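Okora Household Trials
Second progress report to the Horrocks Fund
Prepared by Sheila Haslam
September 14, 2020

Where we are

You asked in April for a plain answer to a plain question: can a machine do the chores yet? The short version is "some of them, on a good day, if you move the chair first." The long version follows, and you are paying for it, so I hope you'll stay with me.

Since the last report we have finished the tidying and table-clearing blocks and started on shop-floor tasks. The laundry block is still open. It was open last time too. Vojtěch Kadlec has asked me to say that folding is harder than it looks, and I have told him I'd get that in near the top.

What was planned and what happened

The plan you signed off on had 44 chores in it, split between the home list and the shop list. We have now run 23 of them to the standard in the proposal, meaning every chore was tried on separate days, by an operator who had not set up the room. Of those 23, the arm finished 19 without anybody stepping in. That is a better number than I expected and a worse one than it sounds, and the next few paragraphs explain why.

Finishing a chore, under the rules we wrote, means the object ends up where it was supposed to go, in one piece. The rules say nothing on how long it takes. Carrying a mug from a table to a sink counts as a pass whether it takes a breath or a lunch break. We had mugs that took a lunch break. Ningsih Manurung has proposed a second score for time, and from the next block we will report both. I'd ask you to brace for the second one.

The four that needed help were wiping a counter with crumbs on it, hanging a coat, opening a bag of rice and putting a lid on a jar. The counter was wiped, in the sense that the crumbs were moved to a different part of the counter. The coat never made it past the first sleeve. I have nothing to add on the rice.

Home chores

Hard things of a regular shape are in decent order. Cups, books, cans, remote controls, the wooden blocks we use to stand in for everything else: the arm picks these up and puts them down again, and our house insurance has not been troubled. Shoes are fine singly. Pairs are a matter of luck.

Soft things remain the trouble. A towel is a different shape every time you meet it. The planner we license from Drirkemon does well when it can guess the far side of an object from the near side, and a towel's far side is anyone's guess. Vojtěch has built a workaround in which the arm lifts the towel by whatever it can get hold of, lets it hang and then decides what it has. It works more often than the old way. It also looks exactly like a person who has found something in the back of the fridge.

Shop-floor chores

We picked tasks that a small store pays someone to do: restocking a low shelf, bagging an order, facing up boxes, handing goods across a counter and handling cut flowers. The last of these was Ningsih's idea and it has been a useful one. A bouquet is a hard object and a soft object sharing a wrapper. Grip the wrapping too lightly and the whole thing swings, too firmly and you are selling compost. There is also the matter of which end goes up, on which the customer tends to have views.

Our current approach is to hold a wrapped bouquet low on the stem end and keep the arm slow through the turn. This has been the steadiest of the grips we've tried. Handing the flowers to a person is a separate item on the list and has not been scored yet. People reach early. They also reach late, and one member of the public reached, said thank you and walked off without taking anything.

Restocking is the dull success of the quarter. Boxes go on the shelf facing front. If a shelf is already half full, the arm is happy to shove. We have capped the force.

Equipment and money

Spending is within the budget. Two things moved. The Duludell grippers arrived late and we paid for faster shipping on the replacement finger pads, which wear out quicker than the brochure led us to hope. Against that, we spent less on travel than planned, for reasons that will be familiar to everyone this year.

I'd like to shift the travel underspend into operator hours. The arm doesn't mind doing the same chore all afternoon. The operators do, and when they get bored they start helping it, and then I have to throw out the run. Vichien Duangkaew has drawn up a rota with shorter shifts, attached to the budget sheet as a separate tab.

Risks

The main one is the laundry block. If we can't get folding to a passable level by the next report I will propose cutting it down to sorting, which we can do now, and saying so in the title of the thing.

The other is the public's patience. Visitors to the trials ask when they can have one at home. We say that it depends what they want done. They say the dishes. We change the subject.

Next period

Finish the home list apart from laundry. Score handovers, flowers included. Add timing to every run, past ones too where the logs allow it. Settle with Drirkemon whether the next planner release comes under the present license or a new invoice. I would also like 2 more sets of finger pads in the cupboard before we start on anything with a zipper.

Comments on the draft are below, left in as you asked.

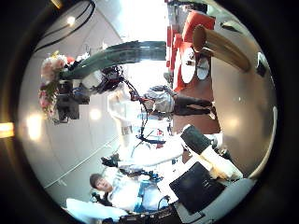
Trevor Dunmore: I'd put the time scores in this report and not wait for the next one. If a mug takes a lunch break, the fund will want to know whose lunch, and 19 out of 23 is going to get quoted without the paragraph that comes after it. Happy with the money for operator hours. Please also say somewhere what a person scores on the coat.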